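From: Nazma Pramanik
To: grernitz-sensors list
Subject: Re: [grernitz-sensors] soil nodes dropping out + ledger question

Hi all,

Quick reply between two calls, sorry for the mess. Rokeya wrote:

> Nodes on the north side of the Skukine plots have gone quiet again.
> Gateway log shows them joining, sending one packet, then nothing
> for 90 minutes or so. South side is fine. Same firmware on both as
> far as I can tell.
>
> Also, can someone remind me why we are still writing every single
> moisture reading to the ledger? The Fevon box was at 7 GB free
> this morning and I already cleared the old logs in May.
>
> Rokeya Howlader

On the first thing. Not the same firmware. North side got the build with the longer sleep timer, I pushed it and forgot to update the wiki. My fault. It's supposed to sleep 60 minutes and then send, but the retry counter doesn't get reset after a failed ack so it waits again on top of that. Which would give you gaps about like the ones you see. Fix is one line, it's in the branch called retry-reset. Please don't flash all of them at once!! Do 5, leave them overnight, then the rest if the log looks normal.

If any still won't talk after that, check the antenna connector before you blame the code. Two of the ones I opened last time had the little plug sitting on top of the socket and not pushed in. Looked fine until you touched it.
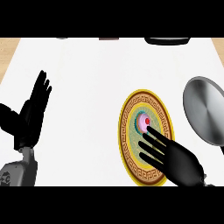 Second thing, the ledger. Short version, because the growers' co-op asked for it. They wanted a record of water use that neither side could edit later, and at the time the easy way was to write everything. I never liked it. Most of those readings are identical to the one before, and no one is going to argue over a moisture value at 3 am.

What I'd do instead: keep raw readings in the normal database, hash each day's batch, write only the hash. Anyone who wants to check can rebuild the hash from the raw file. Valve open and valve close events still go in one by one, those are what the bills are based on so I would leave them alone.

The catch is Atinga. Their dashboard reads straight off the ledger and will show blank charts the minute we switch. I asked if they could point it at the database and got a "should be possible", no date. So maybe run both for a while, if the disk on the Fevon box holds. Can somebody look at moving the archive off it? I have no login there any more, it expired and I keep forgeting to ask.

Other bits while I'm here

- the irrigation model is still training on last year's weather file. Whoever owns that job please swap it, the new one is in the shared folder, same column names except rain is now in mm
- battery readings from the south side are raw voltage, not percent. Don't panic at the 3.x values
- gateway clock was drifting again, I set it by hand, needs a proper time server

Rokeya, can you send me the gateway log from the north side, full one not the summary? I want to see wether the acks are missing or just late. If they're late then the fix above only covers half of it.

Back online after 4 pm.

Nazma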